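Projeto Bosteo - separação de embalagens na cozinha partilhada
Relatório de progresso para a Fundação Taler 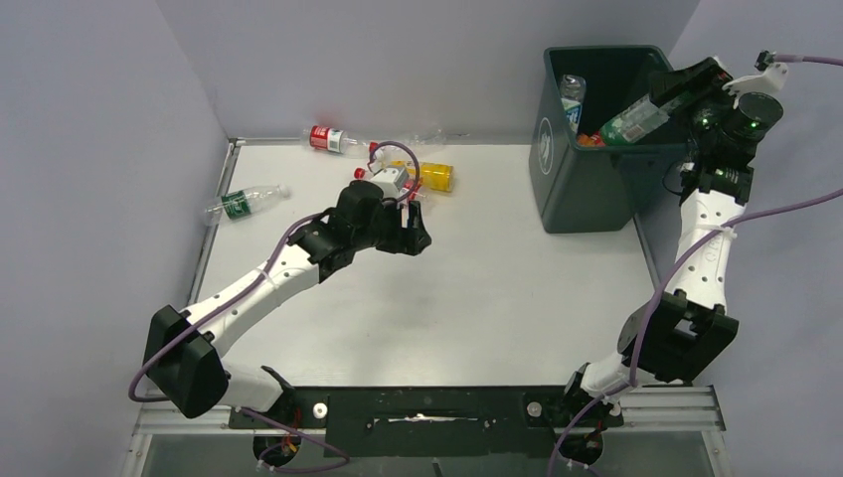 Relatório n.º 3 | página 1

Olá a todos na Taler,

Sei que o modelo de relatório pede "linguagem sintética", mas já me conhecem, e prefiro contar as coisas como elas se passaram. O quadro de despesas vai em anexo, feito pelo Laurențiu Manole, que tem muito mais jeito para folhas de cálculo do que eu.

Comecemos pelas garrafas, que são o grosso do nosso trabalho. Desde o último relatório passaram pela bancada 724 garrafas de plástico (a meta que tínhamos combinado era 600, por isso estou bastante contente!). O número vem do caderno de registo, onde cada turno aponta o que separou antes de fechar a sala. Houve uma semana fraca, a das obras na rua, em que quase não chegaram sacos, e depois uma segunda-feira em que chegou tudo ao mesmo tempo e ficámos até às oito da noite a despachar.

A bancada

A mesa branca foi a melhor compra deste período, e digo isto sabendo que hesitámos muito por causa do preço. O tampo é liso, limpa-se com um pano, e as garrafas transparentes veem-se bem melhor do que na mesa antiga, que era às riscas e cansava os olhos. As paredes dos lados e do fundo, naquele cinzento meio lilás, também ajudam: na mesa velha as garrafas rolavam para o chão de cinco em cinco minutos e passávamos metade da tarde debaixo dela. Agora rolam, batem na parede e ficam por ali.

O balde verde-escuro ficou ao fundo, do lado direito. Experimentámos vários sítios - à frente, à esquerda, até no chão - e foi o Tsz-kin Wan quem insistiu no canto. Tinha razão. As garrafas por separar vão para o fundo e para a esquerda, o meio da mesa fica desimpedido, e quem chega para o turno seguinte percebe logo o que falta fazer. Parece uma coisa pequena, mas acabaram-se os recados colados na porta.

O que correu menos bem

As tampas. Continuamos sem uma boa solução para as tampas. O combinado era saírem todas antes de a garrafa ir para o balde, mas à sexta hora de sacos a atenção já não é a mesma e há sempre umas quantas que passam. Comprámos uma caixa só para elas, pequena demais, e voltámos ao velho saco de pano pendurado na maçaneta. Vamos tentar outra vez com uma caixa maior e depois digo-vos como foi.

Também me enganei nos sacos. Encomendei os de boca estreita, que não servem no balde, e tive de os trocar à minha custa (não aparecem nas contas, descansem). Os novos servem, e já temos que cheguem até junho.

E depois há o líquido que vem no fundo das garrafas. Pedimos às casas que as passem por água e a maioria passa, mas as de sumo continuam a chegar como calha. Fizemos um folheto curto com o pedido, e o Tsz-kin traduziu-o para os vizinhos do prédio da esquina. Ainda é cedo para saber se faz diferença.

As casas aderentes

São agora 75 casas a entregar sacos, contando com as da rua de trás, que entraram já a meio deste período. Gostava de vos dizer que foi graças à nossa divulgação, mas a maior parte veio porque o café da esquina pôs o cartaz ao lado da máquina e as pessoas foram perguntando. A escola ainda não respondeu à nossa proposta. Vou lá em pessoa, que por correio eletrónico já percebi que não vamos longe.

Dinheiro

Gastámos menos do que o previsto em material de limpeza e mais em transporte. O Laurențiu sugere passar o que sobrou de uma rubrica para a outra, e precisamos do vosso acordo por escrito para o fazer. Se puderem responder antes da próxima recolha grande, agradecia imenso, porque o aluguer da carrinha paga-se adiantado.

O que vem a seguir

Quero experimentar a separação por tamanho, com um segundo balde, de outra cor, do lado oposto ao verde. Ainda não decidi se vale a pena, porque nos rouba espaço justamente onde pousamos as garrafas, mas o centro de recolha diz que lhe facilitava a vida. Fazemos um teste de duas semanas e anotamos tudo no caderno.

Fica também por resolver a prateleira para os sacos dobrados. Já medi a parede duas vezes e deram-me duas medidas diferentes, por isso vou pedir a outra pessoa que meça.

Se quiserem passar por cá, os turnos da tarde começam às três. Tragam roupa que se possa sujar, e garrafas também, se as tiverem em casa!

Um abraço e até ao próximo relatório,
A coordenação do Bosteo

Anexo: quadro de despesas (L. Manole)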